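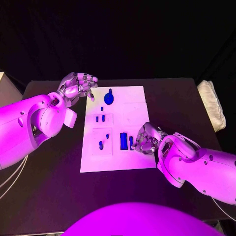
Werkska Shared Workshop, Robotics Section

Workshop > Manuals > Two-Arm Bench > Section 4

Contents | Previous | Next | Search | Print

4. Laying Out the Sorting Sheet and Checking Hand Reach

This section applies to the two-arm bench after the arms have been mounted and the hands have been fitted as set out in Section 3. Members who have not completed the bench induction shall not power the arms. Inductions are given by Rhodri Prosser or Ariel Lagman on request.

4.1 Preparing the table

1. Confirm that the main switch is off and that the stop button is within reach of the operator's chair.

2. Clear the tabletop between the arms. A folded cloth may be kept at the side of the table, outside the sweep of the hands.

3. Lay the white sorting sheet flat on the dark top with its long side running away from the robot body. Leave the blank portion nearest the body.

4. Route the arm cables outward, to the left and to the right. No cable may cross the sheet.

CAUTION: A cable caught under a forearm can be pulled from its socket when the elbow folds. Check both sides by hand before each session.

4.2 Placing the parts

5. Set the round, knobbed part near the far end of the sheet.

6. Stand the small blue pegs upright. Two go side by side in the smaller tray area on the left, two in the larger area below it, and one remains outside, next to the round part.

7. Stand the tall cylinder in the lower half of the sheet, near the center, with the thin bar immediately to its right.

8. Leave the outlined area at the upper right free of parts.

NOTE: Replacement pegs are printed from the file "Jevel pegs, rev. 17." Earlier revisions have a narrower foot and should be discarded.

4.3 Checking reach

9. Switch on the stage light and set the color to magenta. The black curtain behind the table must be fully closed. Threshold values stored in the Uvix profile were taken under this light and are not valid under the ceiling lamps.

10. Switch on the arms. Wait until both have completed their start-up routine.

11. Load the pose named "Reach A." The left hand should stop above the far left corner of the sheet with its fingers open. The right hand should stop with its fingertips at the thin bar.

12. If the right hand knocks the bar over, press stop, return both arms to rest, and lower the speed setting from 800 to 310. Repeat step 11.

13. If the error persists, record it in the bench log and inform Yiran Luo. Do not adjust the wrist screws.

WARNING: Keep hands and loose clothing away from the elbow and wrist openings in the casings while the arms are powered.

4.4 Closing the session

14. Return both arms to rest and switch off at the main switch. Parts may stay on the sheet overnight except on Friday, when the table is cleared for cleaning.

Related items
Section 3: Fitting the Hands
Section 5: Recording a Pick with the Pugh Controller
Bench log template
Parts list and print files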